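The two-arm bench at Kudari passed a milestone on Saturday: 2,968 demonstrations recorded by hand, every one of them driven by a person sitting at the controls. For a lab that started the season with a single working arm and a borrowed desk, that's a lot of patient steering, and the mood in the building on Saturday evening was close to giddy.

The work goes by the name Diluder, and the idea behind it is easy to explain. An operator holds a pair of small handles, one for each arm, and does a household or desk task at a natural pace. The big arms copy the motion, and the joint positions and camera views are saved together. Later, a program learns from those recordings and tries the task alone.

"You feel clumsy for the first hour, like you're wearing oven mitts," said Tainá Vieira, who runs the operator sessions. "Then something clicks and you stop thinking about the handles. I caught myself humming!"

The current batch is all tabletop work, with everyday things in reach of both arms: paper, a marker, an eraser, a cup with utensils in it.

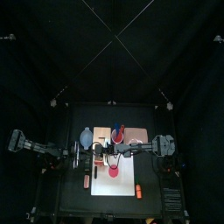 Operators work in short shifts and swap out often. Each run begins with a spoken prompt, such as "move the marker" or "take the spoon out and put it back," and ends when the operator taps a foot pedal. Runs that go badly are kept too, with a note on what went wrong, and Vieira is firm about that. A recording of somebody missing a grasp, backing off and trying again from a better angle can be worth several clean ones, she says, and the newest training set has 231 of these recoveries marked by hand.

Two-arm tasks are the hard part. With one arm, a beginner can usually get something moving in a few minutes. With two, people tend to park the left hand and forget it's there. Vieira's fix is a warm-up in which the operator passes a soft block from one gripper to the other until it feels boring. New operators now do the warm-up before any recorded run, and the share of runs that have to be redone has dropped nicely.

The software has come along as well. Zollum, the control program the lab writes in-house, got an update in October that cut the lag between the handles and the arms. It's a small change on paper, but operators noticed it right away, especially on tasks where a fingertip has to settle on something light and stop. There's also a replay mode, so a person can watch a run back on the real arms before deciding whether to keep it. It has become a favorite with visitors, who love seeing their own hesitation played back at full size.

Cups and containers have turned out to be the crowd-pleasers. Lifting a utensil from a cup means coming in from above, closing on a narrow handle and clearing the rim, all without dragging the cup along. A wide approach is safer and slower. A steep one is quick, but the fingers can bump whatever stands next door. The lab has 533 recordings of cup tasks so far, from operators with very different styles, and Vieira wants plenty more before she'll call the set varied enough.

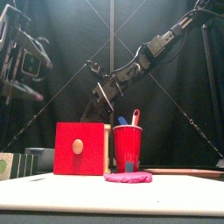

## What's next

The next block of sessions adds 400 runs with the objects shuffled between takes, so the program can't lean on everything being in the same spot. Brøndum, the lab's partner on the learning side, will train on the full collection and send back a first version for testing on the same bench.

New operators are welcome, and no robotics background is needed. Sessions last two hours, including the warm-up, and sign-up sheets are at the front desk. Left-handed people are especially encouraged to come by, as the current group has only one.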